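Urnlow Ribbed Table Cloth, Teal Green
Reviewed by Wenjie Long
2025-04-11

I bought this cloth for the big table in our back room, which gets used for snacks, cleaning up and whatever else needs a flat surface. My old one was a Pulldale, and it slid every time somebody leaned on it.

The color is a dark teal green, a little darker than I expected from the product page. Thin pale double lines run along the border, with a knot pattern in the corners. The ribbing is easy to feel but fairly low, so a plastic bowl or a sponge sits level on it. Crumbs do collect in the grooves — I brush across the table first, then along the ribs.

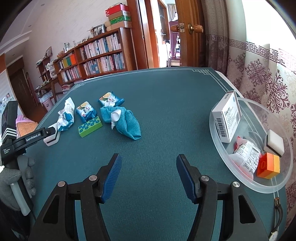

Size and fit
I ordered the 254 cm length. It covers most of my table but leaves a strip of the white edge showing at the back. If you want an overhang, measure first and go up a size. The fold lines from the package took nearly 20 days to flatten out.

Cleaning
Cooking oil came off with a damp sponge and a drop of dish soap. Tea took two tries. I have not put it in the washing machine, and the label says not to iron it.

Compared with the Pulldale
The Urnlow is heavier and stays put better. The Pulldale was easier to shake out over the sink. I would buy the Urnlow again in the same color, one size longer.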